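Kitchen cabinet

A kitchen cabinet is a box fixed to a wall or stood on a floor, in which a household keeps the things it uses daily, the things it uses at holidays, and a fondue set. The built-in kind is fairly recent. For most of the history of cooking, people hung their pots on hooks and put their plates on open racks, where the plates could be seen and therefore had to be washed.

Origins

The forerunners of the modern cabinet were pieces of furniture. The cupboard was at first a board for cups, and the name outlived the arrangement by several centuries. Doors came later, partly against dust and mice and partly against visitors.

Freestanding kitchen cabinets sold well in the United States in the early twentieth century. They came with flour bins, pull-out work surfaces and a good deal of advice. By the middle of the century they had mostly given way to fitted runs of matching boxes, which could not be taken along when the family moved and were for this reason described as an investment. 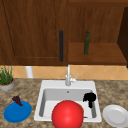 Last changed: 2024-05-19

Types

Base cabinets stand on the floor and carry the countertop. Wall cabinets, also called uppers, hang above it at a height agreed on by people taller than the cook. Tall cabinets run nearly from floor to ceiling and are called pantries in brochures and "the closet" by everyone else.

A further division is made by construction. A face-frame cabinet has a frame of solid wood attached to the front of the box, to which the doors are hinged. A frameless cabinet leaves this out and gains a little room inside. Supporters of each method regard the other as a passing fashion, a position the frameless side has held for more than half a century.

The corner cabinet belongs to both schools and satisfies neither. Various rotating trays have been offered as a remedy, and most of them will, in time, deliver a lid to the space behind the tray.

The Lesville pattern

In the furniture town of Lesville, the firm of Adamczyk built a line of wall cabinets with doors that closed only if pushed at the lower corner. The firm called this a security feature. It sold roughly 2,000 of them before a rival, Enditz, brought out a door that closed wherever it was pushed, and the matter was settled one October at a trade fair where both were left open to the public.

Kwame Mahama, whose history of the town's workshops runs to 208 pages, gives 10 of them to the dispute and prints the letters in full. He sides with Adamczyk, on the grounds that the joinery was better, and he is probably right about the joinery. 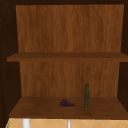
Enditz did not enjoy its victory for long. Its next product, the Wundard, had a shelf that could be set at any height by means of a crank. Owners set it once. The firm made 700 and spent its remaining years supplying cranks.

Shelves

Adjustable shelves usually rest on pegs set in rows of drilled holes. One peg is missing from most kitchens of any age and has been replaced by a screw, a folded matchbook or hope. Fixed shelves avoid the problem and are spaced for a jar slightly shorter than the one in use.

See also: Cupboard; Drawer; Hinge; Pantry

Contact the editors | Copyright the contributors | Back to top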